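Suture Handling Deserves Its Own Hours

The teaching of surgical suturing is usually judged by the finished row. Assessors look at spacing, at tension, at whether the edges meet. These are proper measures, and the Selside training program has used them for years. It is the view of this office that they leave out the larger part of the work, which is the management of the thread between one stitch and the next.

A trainee who can place a sound stitch may still lose a long strand across the field, pick it up at the wrong point, or draw it over a knot already tied. Such faults seldom show in the finished row. They show in time, in fraying, and in the temper of the room.

A long blue suture can cross most of the working area while two instruments meet over the tissue, and every length of it has to be accounted for. 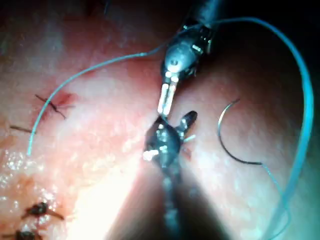 What the Current Schedule Allows

Our present syllabus gives 49 hours to suturing. Of these, 4 are assigned to thread handling, and in practice they are the first to be given up when a session runs late. Gunnlaugur Juhl, who revised the schedule in July, proposed that the figure be doubled. The proposal was deferred on grounds of cost. We consider that decision mistaken and ask that it be reopened.

The passing of a strand from one instrument to the other is a skill in itself. The receiving jaws must be open and correctly placed before the thread arrives. The needle, if it has been set down, must lie where it can be found again without a search. Old tails should be trimmed to a sensible length and kept clear of new work. None of this is difficult to explain, yet all of it takes repetition.

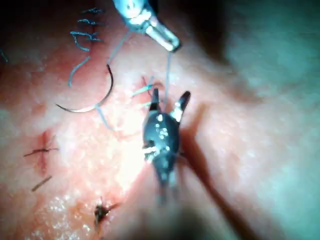 Thread suspended between the needle driver and the open jaws of the second instrument, with the curved needle resting on the tissue.

The objection that these habits come with experience has some force. They do come, but they come unevenly, and poor habits arrive by the same road. The program should teach them early and assess them separately from the finished row. The revised schedule should be put forward again before the next intake.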